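Cernier two-arm bench kit: a review after a winter and a summer

Posted Saturday, August 6, 2022 by Corina Anghel

I bought the Cernier kit in December, telling everyone it was for the both of us, and my friend Tincuța Iordache (who owns the other half of our workshop and most of the good screwdrivers) has been kind enough to keep pretending that's true. It took us 12 evenings to get both arms moving, partly the fault of the booklet and partly the fault of the biscuits, and I've grown terribly fond of it since.

The fingers

The grippers are my favourite part. They're black, tapered and hollowed out along the inside, and they open wide enough to go either side of most things we leave lying on the bench, a small battery included. I did fret that they'd be clumsy with little round cells, but with a slow approach they're lovely and gentle!

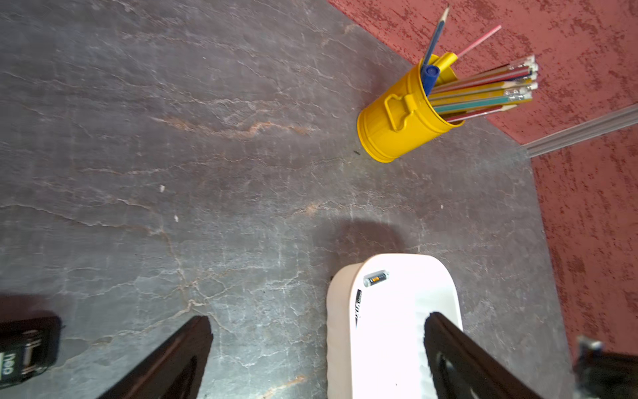

The arms and wiring

You get black motors with white housings between them, and each motor has a little green light, so a quick glance tells you what's awake. One of ours says DAMIAO on the side. The camera sits on a white printed bracket over the gripper, and the cable goes up and over the arm in a big loop, which I'd have liked to see tucked in a bit more neatly. Do keep an eye on it if you work near a wall as we do, and go slowly with a tray of water on the table. Tincuța has views on that. 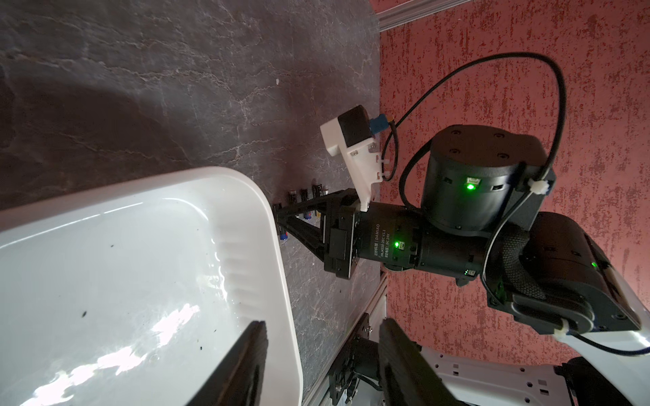 Would I buy it again?

Yes, though I'd put 109 pounds aside for spares first, and I'd ask Steketti for the longer cable when ordering. It took them 3 weeks to send ours. I'm knocking a star off for the booklet, whose page on the wrist joint we both read upside down without noticing any difference.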